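Cable snag (robotics)

From the Duswood reference pages on workshop automation

A cable snag is a fault in which a loose or slack cable on the outside of a robot arm catches on the arm itself, on the gripper, or on something lying in the work area. The result ranges from a short pause to a torn connector or a dropped load. The term is used mainly for small arms that work on a tabletop, where the cable to the gripper often runs outside the arm. Some writers treat it as a kind of collision. Others, with better reason, list it separately, as the arm's safety functions tend to respond to it late or fail to respond at all.

Contents
1 Causes
2 Detection
3 The Bultolcombe stoppage
4 Claims about prevention
5 Tabletop work with household objects
6 Reporting
7 See also

Causes

An arm with six or seven joints can reach the same point in several ways. A cable fixed at the wrist and again near the base has to be long enough for the most stretched of these positions, so in every other position there is slack. The slack hangs in a loop. Where the loop goes depends on the order of the moves that came before, the stiffness of the cable, the age of its outer cover and how the last person tied it up.

Most snags fall into one of two groups. In the first, the loop passes over a joint and is pinched as the joint closes. In the second, it drops onto the work surface and hooks round an object, a clamp or the edge of the table. The second kind is more common where the objects change from one run to the next. A fixture on a production line stays where it was bolted. A bowl does not.

Twisting is a slower cause. If the wrist turns the same way again and again and is never unwound, the cable stores the twist and then throws it off as a kink or a curl, sometimes well away from the wrist. Program authors are expected to keep count of wrist turns. In many small workshops this is left to the operator's eye, and the operator is usually watching the gripper.

Detection

Makers of small arms like to say that their machines feel contact. The claim needs some trimming. An arm of this type estimates outside forces at its joints and stops when the estimate passes a set limit. A hard knock against a table is a sudden change and is often caught. A cable drawing tight is a gradual one, and part of the pull may be hidden in the allowance made for the weight of the gripper and its load. By the time the limit is reached the connector may already have taken the strain.

Raising the sensitivity is the usual advice. It brings its own trouble: the arm stops for harmless reasons, operators grow tired of resetting it, and the limit is quietly put back where it was. Written advice on the subject seldom mentions this last step.

Cameras are also put forward as an answer. A camera fixed above the table can see a loop of cable, but the software behind it has normally been set up to find the objects to be picked, and a thin dark line crossing a pale surface is treated as background. Depth cameras do little better with thin cables, and shiny or see-through objects nearby can make matters worse. Systems that look for the cable itself have been shown in demonstrations. Long-term results from ordinary workshops are hard to find.

The Bultolcombe stoppage

The case most often quoted on these pages took place at the Bultolcombe test workshop, where a single arm was being used for picking trials. The workshop's log lists 200 runs in the series. Of these, 23 ended early, and the first summary put all of them down to "grip error".

Fadi Geagea, a maintenance engineer who was asked to look at a failed gripper connector, went back through the recordings in February and disagreed. His note is short and rather blunt. He found that the gripper had closed as commanded in most of the early stops and that the arm had then been held back by its own cable, so that the object slipped as the arm lagged behind its planned path. The software compared the planned and the actual result, found no object in the fingers and recorded a grip error. It had no other name for what it found.

The revised log was issued on March 6, 2020. It moved most of the early stops to a new heading, "external cable", and recommended that the connector be replaced together with its mounting. It did not say how many stops belonged to each cause, an omission that has been criticised. Without that figure the Bultolcombe case shows that cable snags can be mistaken for something else, and it shows little about how often.

The supplier of the cable clips, Ustex, answered that the clips had been fitted at a wider spacing than its leaflet allows. This may be so. The leaflet gives a spacing for a straight run and says nothing on what to do at a turning joint, where the trouble lay.

Claims about prevention

Several remedies are sold or recommended.

Internal routing. Running the gripper cable through the inside of the arm removes the loop altogether. It works where the arm was built for it. Grippers from another maker often use a different plug, and the cable ends up outside after all.

Sleeves. A sleeve makes the cable thicker and smoother, which helps against pinching. It also makes the cable heavier, and a heavy loop hangs lower.

Spring return units. These pull the slack back towards the base. The Chaimongkol return unit is the one usually named in this connection, with a stated life of 67 weeks in daily use. No independent test of that figure has been published, and the maker has not said what counted as daily use. A return unit also adds a constant sideways pull, which the arm's force estimate must be told about.

Hook-and-loop ties. Cheap, quick to fit and present on a great many arms. Ties creep along a smooth, rounded arm segment, and a tie that has crept makes slack in a place where the operator did not leave any. They should be marked with a pen line so that movement shows.

Path limits. Forbidding certain wrist angles in software costs nothing in parts. It shortens the arm's useful reach, and for this reason the limits tend to be removed when a new task is set up.

None of these has been compared with the others under the same conditions. Figures given in sales material normally compare the product with a bare cable.

Tabletop work with household objects

Arms used on kitchen and household objects deserve a separate mention. The objects are light, uneven and have rims, handles and openings in which a cable can lodge. A colander or a bowl weighs too little to stop the arm, so it is dragged along, and it may take other objects with it. The force estimate barely changes. What the log shows is a position error for an object that the arm was never meant to touch.
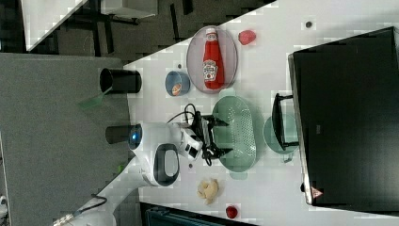

Two-fingered gripper over a green colander, with the external cable looping from the wrist and round the gripper.

The height of the loop above the table is the first thing to check in work of this sort, and it should be checked with the wrist at both ends of its range. Looking at it in the rest position proves very little. Heavy appliances with projecting handles are a different problem from light dishes: they will not move, so the cable or its plug has to give way. Operators are advised to stop the arm before freeing a caught cable by hand. A stretched cable holds the arm slightly away from where the controller wants it, and when the cable comes free the arm may jump. The jump is small on most machines, but fingers are often close to the gripper at that moment.

Whether the risk to people is serious is disputed. Suppliers point to low speeds and low payloads. Against this, the ratings they quote apply to the arm in free motion and were not measured with somebody pulling on a trapped lead.

Reporting

Cable snags are poorly recorded. Most logging software offers a fixed set of fault names, and an operator in a hurry picks the nearest. "Grip error", "object lost" and "protective stop" all cover cases that began with a cable. Two changes have been suggested: a separate fault name, and a still picture saved at the moment of every stop. The second is the more useful, as it can be read again later by somebody who did not choose the label. It does need a camera placed where the whole cable can be seen, and a view from directly above hides any part of the loop that lies under the arm.

Rates of snagging quoted without a log, a run count and a description of the cable fixing should be read with caution. This includes the rates quoted in earlier versions of this article, which came from a supplier's talk and have been taken out.

See also

Protective stop
Strain relief
Gripper connector faults
Wrist wind-up
Position error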